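Bench notebook, January, Tuesday, started writing 7:40 am with coffee

OK so the Mokach glue saga continues, and I want to get this down before I forget which jar was which again (sorry to everyone who tried to read my labels last week, I know, I know).

Where we were: the hide glue batch from Larar kept skinning over before I could get the second strip of veneer down. I blamed the room, then the brush, then the glue, in that order. Yesterday I finally did what I should have done at the start and soaked the granules properly, overnight, cold water, lid on. Huge difference! The stuff swelled up evenly and there were none of those hard little seeds at the bottom that I'd been picking out with a toothpick like a crazy person.

Melted it in the water bath this morning. Held it at 55 C for 40 minutes and didn't let it creep up, which meant standing there with the thermometer because the dial on the old pot is basically decorative. Strings nicely off the brush. Smells like a wet dog, same as ever.

Test pieces, batch 801 (that's the jar with the blue tape, NOT the one with the blue lid):

- walnut on poplar, rubbed joint, no clamp. Grabbed right away, couldn't slide it after I got it lined up
- walnut on poplar, clamped. Squeeze-out looked good all the way down, cleaned up with a warm rag
- maple on poplar, rubbed. Meh. I think I starved it, brush was nearly dry by then
- maple on poplar again, more glue this time, and I warmed both faces with the heat gun first. Much happier
- cherry offcut, just because it was sitting there

So that's 5 pieces in the rack, and please leave them alone until tomorrow afternoon. I'm going to snap them over the bench edge and see if the wood goes or the joint goes. If the maple pair splits clean along the glue line I'll redo it with the thicker mix.

Side note on the veneer itself. The Neves bundle has a lot of ripple in it and I don't want to flatten the whole stack at once in case the softener stains. Plan is to spritz two leaves, interleave with plain newsprint paper (the unprinted kind, we learned that lesson) and put them between cauls under the weights. Change the paper at lunch and again before going home. If anyone's in early tomorrow and feels like changing it for me I'd be so grateful.
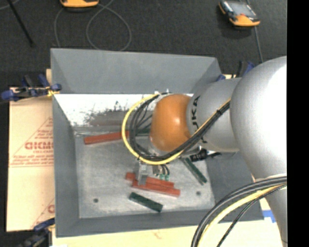

Red and green blocks in the gray bin.

Back to it after lunch. Changed the paper, leaves are lying flatter already, one has a little split starting at the end so I put a strip of veneer tape across it before it could run. I should have done both ends while I was there. Will do the other one tonight.

Also tried a spoonful of urea in a small portion of the glue to slow the gel down. I've read all sorts of amounts for this and none of them agree, so I went low. It does buy you more open time, I could feel it, the brush wasn't dragging the way it did this morning. Didn't like how it smeared on the cherry though. Keep the urea jar separate, it's marked with a big U on the lid and the side.

Still to figure out: whether the Grilumley panel gets hammered down or pressed. I keep going back and forth. Hammering is more fun and I can fix bubbles as I go, but that panel is wide and I'm slow, and if I lose the heat halfway across I'm ironing it all back up again with steam everywhere. Pressing means warming the cauls and having everything laid out beforehand. Leaning toward the press today. Ask me again tomorrow.

Need: newsprint, veneer tape (last roll!), another cheap thermometer, toothpicks.

Pot is washed, leftover glue is in the fridge, second shelf, lid on tight.

3 comments
Share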